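About Pimgate

Pimgate reads what governments publish about themselves and checks it against what they do. Our main subject is public money and public appointments in Central Europe: who gets the contract, who sits on the board that awarded it, and how the rules were worded the month before. We began with Hungarian town councils and have since added regional funds, broadcasting boards and court administration.

We are wary of mission statements, including our own. A page like this usually promises to strengthen democracy. We have sat through enough conferences on strengthening democracy to doubt that it happens there. What we can promise is narrower. We get hold of documents, we read them to the end, and we publish what they say with the page numbers.

The office was opened by Jolán Juhász and Réka Kiss in two rooms in Zulluldale, after both had left newsrooms that changed owners. There are now 12 of us. Most read Hungarian, several read Slovak or Polish, and one reads procurement law for pleasure. Szalai, our sister desk, handles the court files and keeps its own editor, its own budget and its own opinions about ours.

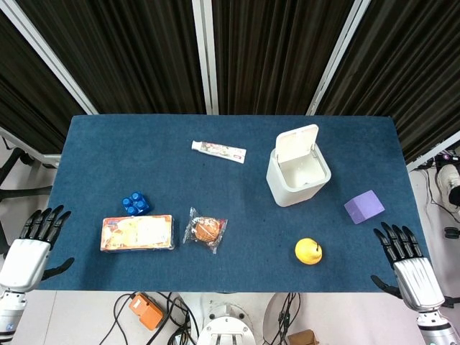 Who pays for Pimgate?

Readers do, for the larger part, through small monthly gifts. The rest comes from foundations whose names and sums are printed in our yearly accounts. We take no money from governments, parties or the EU institutions we write about, and no single donor may cover more than 22 per cent of a year's costs. That last rule has cost us two grants. We still think it is a weak rule, as a donor at 21 per cent can make a phone call too, but it is better than the usual silence on the matter.

How we work

Every report starts with a request for documents. Last year we sent 242 of them to ministries, councils and state-owned firms. A good many came back late, a good many came back blacked out, and a few were answered with a link to the press release we had been asking about. We log all of it, including the refusals, in an open register called Skirnow. Anyone can search it by office or by subject. The search is slow and we know.

A report goes out when two editors who did not write it have been through the sources. The people named in it get time to answer, and their answers are printed whole if they ask for that. Corrections stay at the top of the article for good. We do not use anonymous sources for opinions, only for documents, and then only when we can test the document some other way.

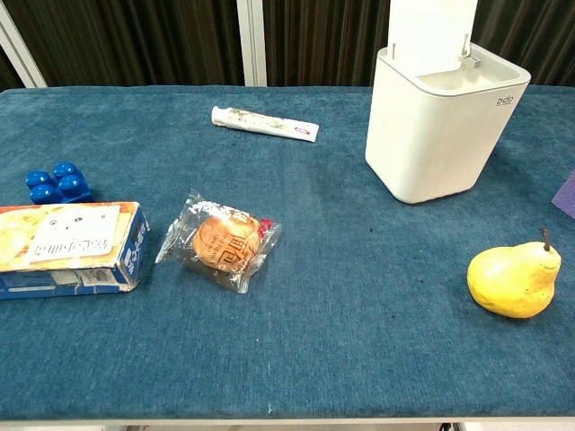 Réka Kiss would like it added that checking papers does not make anyone neutral. We choose which ministry to write to, she points out, and a reader is entitled to ask why that one and why this spring. She has asked for the choice of subjects to be explained at the foot of each report, and since October it has been.

What we are not

We are not a party, a law firm or a campaign. We don't tell people how to vote and we don't hand out scores to countries. League tables of democracy make good headlines – and let a government move up three places by renaming an office. We would sooner know what the office spends.

Nor do we believe that Brussels will sort things out if only it is sent the right file. We have sent files. Some were acknowledged.

On emergency powers

Hungary's new law allowing rule by decree, with no end date written into it, came into force as this page was being revised. We are keeping a separate list of every decree issued under it, with the full text and a note of which older law it sets aside. The list will stay open for as long as the powers do, and for some time after.

Writing to us

Tips and documents can be sent by post to the Zulluldale office or through the contact form. Please don't send originals. We read everything but can't answer everything, and we give no legal advice.

Page last revised March 31, 2020.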